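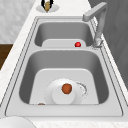
Jindik Sink Pack, data card

Jindik is a paid add-on for the Akbari kitchen simulator. It covers one work area, a double-bowl sink in a marble counter, and the small objects that go in and out of it. It is meant for teams who train or test arm policies and want a sink task without building one themselves.

What you get

200 simulated episodes
6 task types
Rendered views for each episode, with the arm's joint log
A task sentence for each episode, in English
Loader script and a short sample set

Counter items change between episodes. The sink layout does not.

Setup

Unpack the archive next to your Akbari install and run the loader once. It writes an index file and checks every episode against it. If an episode fails the check, download that part again. The sample set has 5 episodes and loads without a license key.

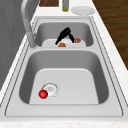

Lavanya Rodrigues

Objects and contacts

Each object has its own mass and friction values, stored in objects.csv. The red ball is light and rolls easily, so small changes in your physics step will move it. Keep the default step if you want your replays to match ours. Pale objects against the pale basin floor are hard for some detectors. We left the lighting as it is.

There is no water in any episode. The faucet is a fixed body and the drain does not open.

Splits

92 percent of the episodes are for training. The rest are held out, and the list is in splits.txt. Please don't tune on the held-out part if you plan to report scores.

Known problems

Fingertips sometimes pass a little way into the basin wall. Affected episodes are flagged in the index.
Task sentences use "cup" and "mug" for the same object.
The loader fails on paths with spaces.

License and support

One license covers one team at one site. Camthorpe handles sales and invoices. For bugs, write to Kartini Harahap at Plarnton and include your loader log. The next update is planned for March and will fix the path problem.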